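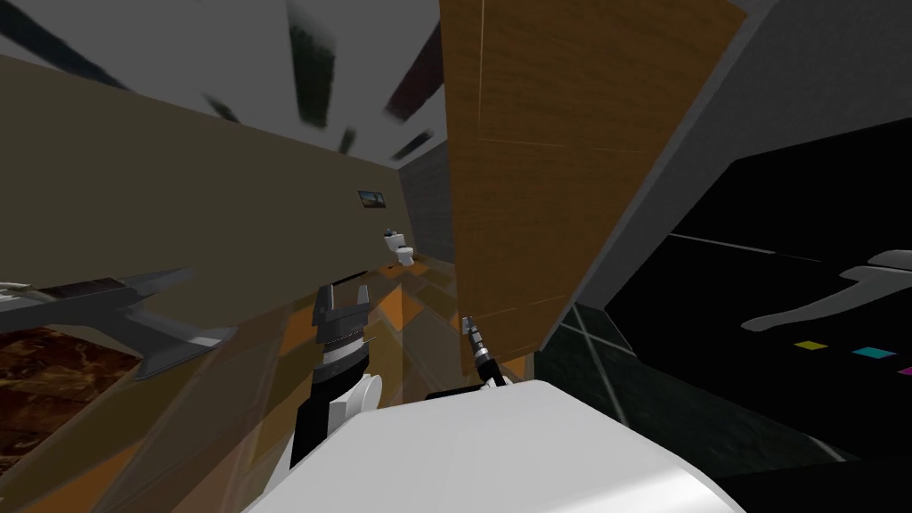 Pre-run inspection, Cistirix sim, door and cabinet reach tasks
11/10/2024, filled in by Dulce Ochoa
Scene build: Cerkholm. Policy under test: Becerra (the view-dropout one). Baseline: Lison.

Marks: [x] ok, [ ] not ok or not done, [~] ok with a comment. Please read the comments before starting the batch, last time people just looked at the boxes.

## A. Before loading

- [x] Right branch checked out, config saved next to the logs
- [x] Old rollouts moved off the scratch disk
- [~] Seeds fixed. **Comment:** same list for both methods, 86 episodes each. Do not reshuffle. If one crashes rerun that seed, don't swap it for the next one.
- [x] Success test is the joint angle from the simulator, not the picture score
- [ ] Write-up of the success test in the shared notes. **Comment:** still owe this.

## B. Robot body and arms

- [x] Both arms load, no joint at its limit on reset
- [~] Self-collision on. **Comment:** was OFF in the Lison config. Turned on for both. Means the old Lison numbers can't go in the same table as the new ones, need to rerun.
- [x] Force cap set on both grippers
- [~] Arm speed cap. **Comment:** 2 settings floating around in the configs, used the lower. Ask before raising it, the controller is the same code we run on hardware.
- [x] Stop command halts both arms in mid reach

## C. Room and surfaces

- [x] Walls and doors have collision shapes
- [~] Ceiling texture. **Comment:** dark smeared streaks across the gray, same sort of thing from more than one view. No idea yet if the policy cares. Left in for both methods so at least it's equal. Don't patch it halfway thru a batch.
- [x] Wall picture stays on. It's a strong landmark and we want to know if Becerra leans on it
- [ ] Run with wall picture removed. **Comment:** not done, this is the one reviewers will ask for.
- [ ] Floor friction checked against the Cerkholm sheet

## D. Gripper view

- [x] Fingers visible at the bottom of the view
- [x] Gripper open at the check pose, nothing between the fingers
- [~] Tilt. **Comment:** the view is steep, lots of ceiling. Both methods get the same feed so fair, but there isn't much door to look at. Would like a second batch with the camera pitched down.
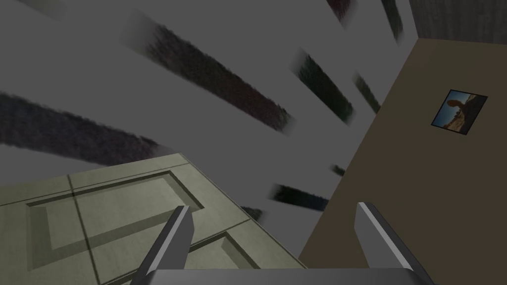 Item D, gripper view. Fingers open, green door lower left, desert picture on the brown wall.

- [x] Frame stamps line up with joint log
- [~] Dropout mask. **Comment:** Becerra blanks out whole views during training so the arm can't depend on a single camera. At test time the mask has to be off. It was on by default!! Fixed, but check the flag printed at startup every time.

## E. Approach to the cabinet door

- [x] Target panel in view
- [x] Left finger overlaps the door in view
- [ ] Finger clearance measured. **Comment:** can't tell contact from the picture, overlap is only overlap. Pull the contact log for the same step and go by that.
- [~] Timeout. **Comment:** set to 222 steps. Slow approaches get cut off, count those as fails for both and list them seperately. 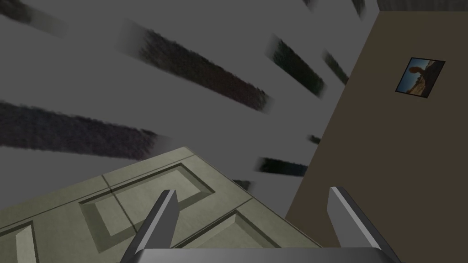

Item E, check pose at the cabinet door. Left finger over the recessed middle panel, right finger at the edge between door and wall.

## F. Short test batch

- [x] 10 seeds, both methods, full logs kept
- [~] Result. **Comment:** Becerra holds up better when I kill one view, Lison tends to stall short of the door. With all views on they look about the same to me. Too few to quote, keep it off the slides.
- [x] No arm to arm contact in the logs
- [ ] Second person has watched the replays

## Sign-off

- [ ] OK to start full batch

**Comment:** holding until E clearance and the floor friction are done. The no-picture run can go after. If the contact log looks clean somebody tick the box and start it, don't wait for me, and put the start time in the run log. D.O.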